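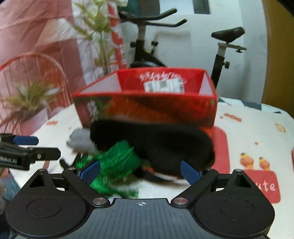

Box packing task, grippers open over the eye mask and the green fuzzy item.

Left gripper dropping width readings
Forum: Wadik hand-held units

viorica_husar
We ran 104 episodes of the box task in April and seven are no good. The left unit's width reading freezes partway through a close, then jumps to zero. The fingers still move fine by hand. Firmware is current and I've swapped the cable. Has anyone else had this?

firkance_bench
Sounds like fibres in the pivots. Fuzzy stuff sheds. Pull the left unit apart and clean it.

viorica_husar
Cleaned it twice, no change. The freeze also shows up on the hard items.

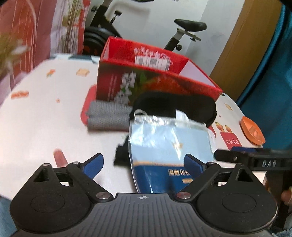 With the sleeve and the long case there's no fluff near the fingers in this shot, so I'm not sold on fibres.

gsima
I'd stop using that unit until it's sorted. Ours at Brondside did the same, then the linkage jammed and pinched my colleague's thumb. Small bruise, but we wrote it up.

firkance_bench
Bit much. It's a bad reading, the linkage is a separate matter.

gsima
Same loose pivot screw caused both on ours – the encoder lost its seat and the arm started to bind. Check for play before you call it a bit much.

viorica_husar
Two of the screws on the left one turn with my fingernail. Unit's off the bench. I'll ask Říha for the torque spec and post it.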